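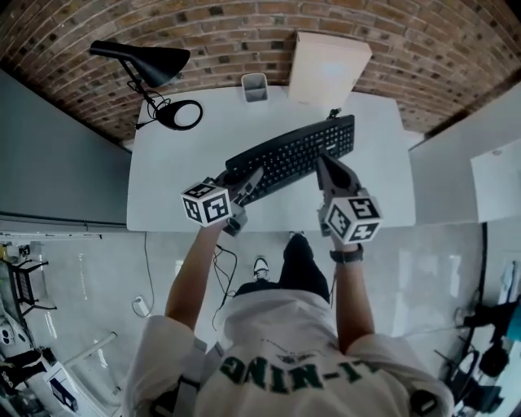
Somebody asked after last session whether a keyboard that sits crooked is "really a problem or just a thing that bothers you." Fair. Both, and the second is why I'm teaching this course.

# Session 3: The Desk Surface

Reading: the Prustov handout on reach, pp. 2 and up. Skip the poem at the start.

## Square the keyboard first

Everything else on a desk takes its position from the keyboard. If that lies on a diagonal, you will turn your chair to suit it, then your shoulders, and by four in the afternoon you'll be typing at the wall.

- Line up the long side with the front edge of the desk.
- Center the letters on your body. A numeric keypad sticks out to the right and would like you to believe it's the middle.
- Leave room in front for the heels of your hands.
- Follow the cable to wherever it goes. A short one will try to drag the keyboard back to its old angle overnight.

If you use the keypad twice a year, look into a keyboard without one. If you do invoices, keep it and stop complaining about mouse reach. (This was most of the discussion in the Kustano section, and I don't plan to host it again.)

## Lamps

A desk lamp goes on the side opposite your writing hand, so your own fist doesn't throw a shadow on the page. Right-handers, that's the left. Aim the shade at the work. A lamp with its shade pointed off the desk is lighting the neighborhood.

Loose cord: one loop, one tie, down the back.

## Pen holders

Back edge, within reach, upright. Keep 2 pens that write. Test the others on scrap paper and be brave.

## Boxes

The big box leaning at the back of the desk is there "for now." In the McKinnon office "for now" began in 2000, and the box has outlasted the carpet. Open it, flatten it, or put it in a closet. Check for a warranty card first.

## For next time

1. Clear your desk completely and wipe it down.
2. Put things back in this order: keyboard, lamp, pens. Stop there for one day.
3. Write down what you went looking for. Those things get to come back.

Bring the list. We start with the Traleo drawer inserts, so please measure your drawers on the inside. The outside measurement caused some feelings in June.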